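26/05/2020

Dye notebook, batch 26 – the walnut one. I finally got back to the Brundwood wool this morning, and wow, what a difference a long soak makes! The skeins sat in the bucket all weekend with a dash of vinegar (I forgot to write down how much, sorry, future me) and they took the color far more evenly than the November lot did.

Recipe so far: 100 grams of wool, the same weight of crushed husks, simmered for 2 hours and left to cool in the pot.

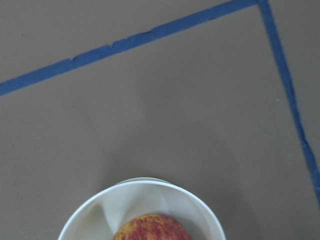
I kept the heat at 80 on the dial thermometer the whole time, which meant a lot of fiddling with the burner. The old hot plate wants to run away with itself the minute you turn your back. If anybody knows a trick for that, write it in the margin!

First skein out is a soft toast brown, second one a shade darker. The Nedavden husks are still my favorite – they smell like a wet forest and they strain clean. The Berge ones went to mush again and I was picking bits out of the yarn all through lunch.

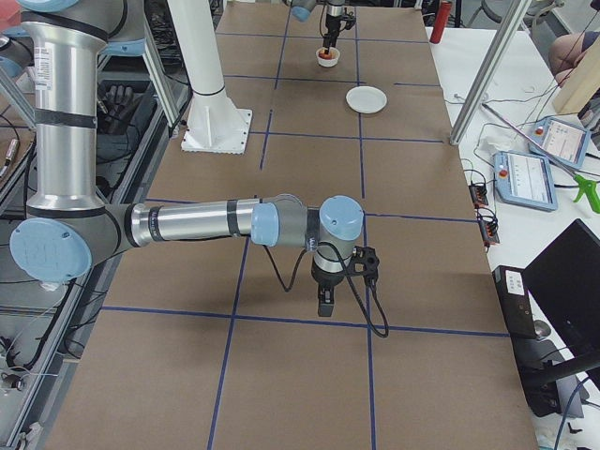 Long table with the brown paper down and blue tape on it.

Tried an iron dip on a short length from skein two. It went gray-brown right away and I pulled it early, because last time I left it in and the wool came out scratchy. Feels fine so far. I'll check again when it's dry. 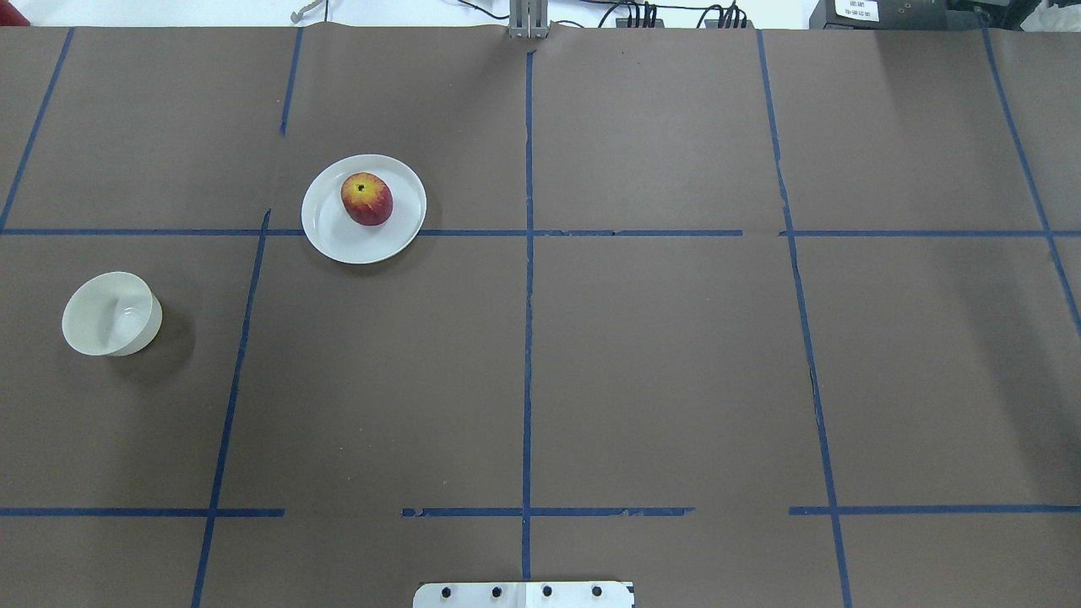
Tape grid on the paper, middle and right side clear.

The Closora soap is nearly gone, so whoever orders next please add a bottle (the unscented kind, the lavender one gave me a headache for days). Rinse water ran clear on the fourth bucket.
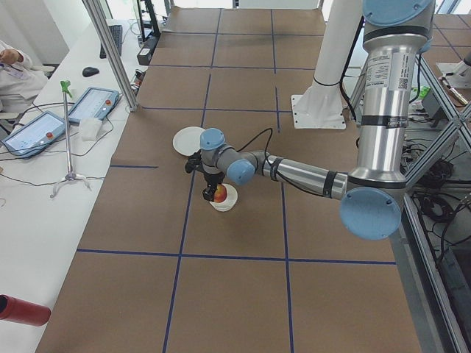
Next up is onion skins. I've got a whole sack saved and I want to try them with and without alum, same wool, same pot. Also need to relabel the jars on the top shelf, two of them just say "brown."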